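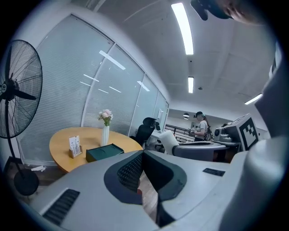
Page last changed: June 24, 2019

Search this blog Enter keywords Go

I have been running two hand-held grippers side by side since November, and the notes have reached the point where they are worth writing up. The first is the Urneo, light grey, with a mesh vent in the middle of the housing and smooth white curved fingers. The second is the Vundside, an older design with a straight parallel jaw and flat rubber pads. Both carry a wide-angle camera on the body looking forward past the fingers. Both are held in the hand and moved through the task by the operator, and the recorded path goes to the arm afterwards.

The previous post covered calibration, so I will skip it, except to say that the Vundside drifted twice and had to be redone and the Urneo did not.

Field of view

The Urneo lens is wider than I would have picked. With the gripper at chest height it takes in the ceiling lights, the fan, the glass partition with its blinds, and the round table with the vase on it. The housing itself fills the lower half of the picture and a finger covers most of the right side. I had marked that down as wasted pixels. After working through the recordings I have changed my mind on the housing. It gives a fixed reference in every shot, and a shift in the lens mount shows up straight away as a shift in the rim around the vent.

The finger is a different matter. When it is open it blocks whatever is on that side from top to bottom, and tracking features on the right are lost until the hand turns. The Vundside jaws are short and sit low, so the same problem barely exists there. In exchange, the Vundside view is narrow enough that at close range it contains the object, the pads and very little else, and tracking suffers for want of background.

Tracking

Fiducial markers are the fallback. I print them black on white with a thick border and fix them to rigid surfaces. One on the gray robotic device by the long surface has been the most useful, though it sits at an angle to the usual approach and detection falls off as the view becomes more oblique. Larger markers help. Matte stock helps more.

Glass is the main nuisance. The partition returns bright streaks from the fluorescent tubes, and the streaks move with the camera in a way the tracker treats as real structure. Closing the blinds reduces this without removing it. White slats also repeat at a regular pitch, and a feature matcher will happily match one slat to the next one down. I lost several otherwise good runs to a jump of exactly one slat before I worked out what I was looking at.

Moving things in view are less trouble than expected. A fan with the blades turning or a person walking through the back of the room gets rejected as an outlier most of the time. A person standing still and then leaving is worse.

The test

The protocol was kept dull on purpose. Pick up the object, lift it, carry it to the far side of the table, set it down, release. I did 50 runs per gripper with the same object set, alternating between grippers so that changes in the light during the day fell on both. A run counted as good if the tracker held for the whole path and the arm could replay it without a correction.

Urneo: 36 good runs out of 50.
Vundside: 29 good runs out of 50.

Of the Urneo failures, 9 were tracking losses while the open finger covered the markers. Most of the rest came on replay, where the arm reached a joint limit the hand had no trouble with. That is an operator fault as much as a hardware one. It is easy to roll the wrist further than the arm can follow, and neither tool gives any feedback when you do it.

The Vundside failures were nearly all tracking, and they clustered at the grasp, where the view is closest and has the least in it. Its replay was better. The straight jaw has one sensible approach direction for most objects, so the recorded paths came out plainer.

Grip

Curved fingers wrap well on cylinders and badly on thin flat stock. The Urneo will hold a round container with very little squeeze, and it will push a card across the table all afternoon without picking it up. The Vundside does the card on the first or second try if the pads are clean. Boxes with a separate lid are awkward on both. The Urneo tends to bear on the upper edge and lift only the lid; the Vundside holds lower down but needs a more careful approach to get there.

I tried a strip of silicone tape along the inside of each Urneo finger. Friction improved. The tape lifted at one end during the second session and I took it off again, so none of the figures above include it.

Handling

The Urneo is the bulkier tool and feels it after an hour. Its balance is good, with the centre of mass close to the palm. The Vundside is lighter but nose-heavy, and my forearm noticed that sooner than it noticed the extra weight of the other one. The trigger travel on the Urneo is long and has a soft spot near the closed end, where a fair bit of finger movement produces almost no jaw movement. I have not opened it up to see whether that can be adjusted.

Cable routing on the Vundside is poor. The lead exits at the side, directly where the heel of the hand goes. I rerouted mine with two adhesive clips and some cloth tape.

Controller

Both sets were replayed through the Mets controller at its default gains. I tried the Dristavard controller for part of a day and went back. The Dristavard smooths the path more heavily, which looks nicer and rounds off the small dwell before the fingers close. Lose the dwell and the arm is still moving when the grip starts. There is a parameter for the filter window, but it applies to the whole path, and lowering it brings back the hand tremor everywhere else. A per-segment setting would fix it.

Timestamps are worth checking on either controller. Mine had a constant offset between the video and the jaw width, small enough to miss by eye and large enough to close early on replay. Tapping the jaw shut on a hard block at the start of each recording gives a clean edge in both streams to line up.

Where this leaves me

I am keeping the Urneo for general work and the Vundside for flat parts. Next jobs are more markers on the left side of the work area, a second set of runs with the blinds fully closed, and a printed finger with a window cut through it so the lens can see past. The first print of that finger cracked at the upper corner of the window. The second has a larger radius there and is still on the bed.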